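Pandstead Countertop Dish Rack
Section 4: Assembly, Placement and Care

4.1 Before you start

Clear a flat surface large enough for the rack and its drip tray. Lay a soft cloth over any part of the surface that scratches easily. No tools are required. Do not discard the packing until all parts have been checked against the list in Section 2.

4.2 Assembly

1. Set the drip tray on the surface with the spout facing the sink.
2. Stand the two side frames upright, hooked ends up.
3. Lower the wire rack between the side frames until the end loops drop over the hooks.
4. Press down on each corner in turn. The rack must sit level and must not rock.
5. Slide the cutlery holder onto the outer rod on either side.

CAUTION: Do not force a loop over a hook. If a loop does not seat under hand pressure, lift the rack out, turn it end for end and repeat step 3.

Note: Rods with a step in them are made that way. Do not try to straighten them.

4.3 Placement

Leave a gap of 2 inches between the rack and the wall. Keep the rack at least 35 inches from an open burner. Maximum evenly spread load is 41 pounds, including the tray.

4.4 Cleaning

1. Remove all dishes and the cutlery holder.
2. Lift the wire rack off the side frames and lay it flat.
3. Wipe along each rod with a damp cloth and mild dish soap.
4. Rinse, then dry every part fully before reassembly.

CAUTION: Do not use steel wool, scouring powder or bleach. Damage to the coating exposes the metal and leads to rust.

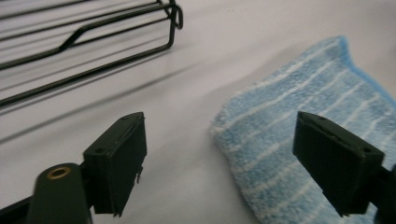
Drying is the step most often skipped, and trapped water is the usual cause of rust spots at the bends. Use a microfiber cloth and work along the rods in one direction, finishing at the ends. Pay attention to the small hooked loop at the corner of the bent frame and to the angled jog partway along the rod, where a flat wipe passes over the surface without reaching the inside of the bend. Fold the cloth, as with the light-blue one beside the rack, and push the folded edge into these points.

4.5 Storage

Store the rack flat in a dry place. Do not stack other items on the rods.

Section revised 10 June 2021. Text: Hường Tạ. Checked: Mihret Jemal.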